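The great case clear-out

August is when I finally give in and sort the Drawer. Everyone has one, I think. Ours lives in the hall and it eats things: keyrings, odd batteries, a sewing kit from a hotel in Brno, 21 hair grips (I only know because Zuzana bet me there were more than 20, and I owe her a coffee).

This year I've gone for a hard case, the black sort with bumpy egg-crate foam in the lid and a tray underneath with compartments for all the little bits. I love it! Small round things get their own spot, anything tube-shaped goes in together, and the lid stays open while I dither. The trouble is always chains. Put a beaded one in with anything else and you'll be picking at it till teatime, so now I hold it up, let it dangle straight and lower it in last.
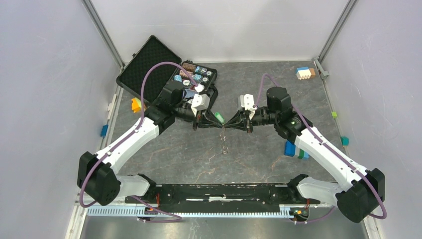 What went to the charity shop

Two bags, nearly three. The Uvness lamp has gone at last, and I don't miss it one bit.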